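Section 4. Using the Drawer Box

The Zilia drawer box comes assembled. Wipe the inside with a soft cloth before first use.

Placing the box

1. Choose a flat countertop or table. The box will slide on a sloping surface.
2. Turn the box so the drawer faces you, with clear space in front for the drawer to come out.
3. Pull the white handle straight toward you until the drawer stops. Do not lift it — the drawer can jump its track.

Caution: Do not lean on an open drawer or carry the box by its handle.

Setting out the play food

4. Empty the drawer and lay the pieces on the countertop beside the box.
5. Keep small items such as the striped pumpkin and the juice carton on one side, and the bread slices on the other.
6. Put away pens and anything else that is not part of the set.

Note: Bread slices come in two shades, pale and toasted. Either may be stood on edge or laid flat.

Drawer open, food to either side; wall and outlet in the second view.

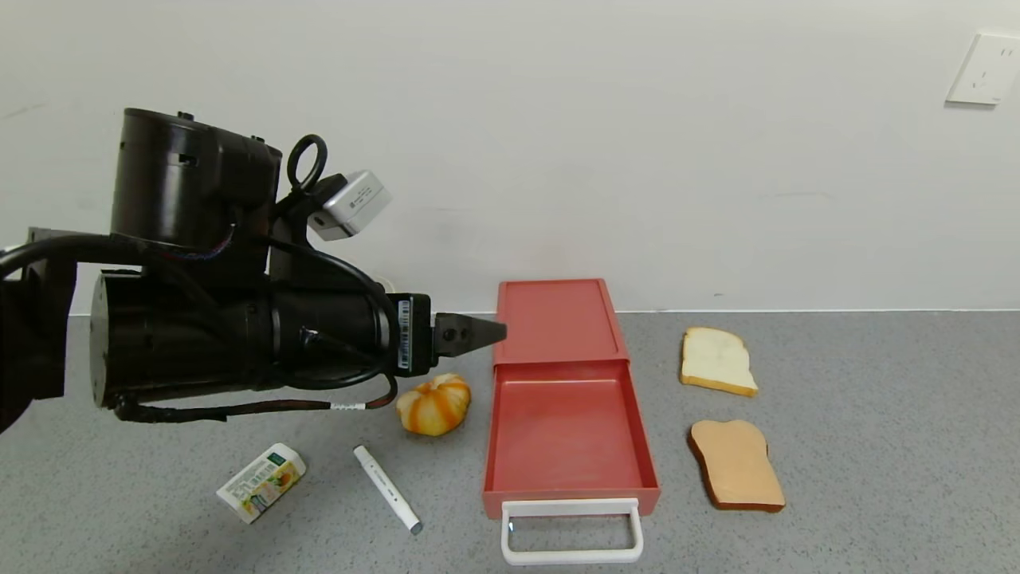
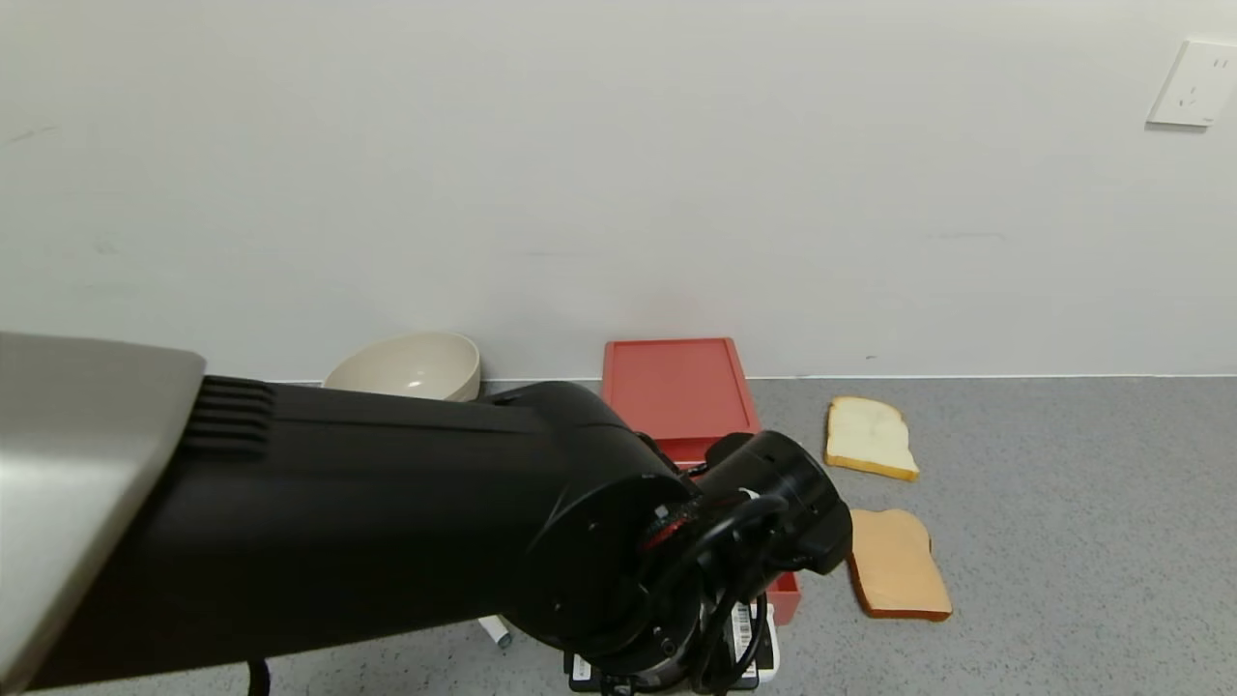
Closing and storage

7. Load the pumpkin first, then the carton. Lay the bread on top so the crusts do not bend.
8. Push the drawer in with an open hand. If it sticks, take out the top piece and try again.
9. Leave the box at least 4 inches from the wall and away from outlets and heaters.

Clean with a damp cloth and mild soap. Do not put the drawer in a dishwasher. Replacement handles can be ordered from Nararel, part 13.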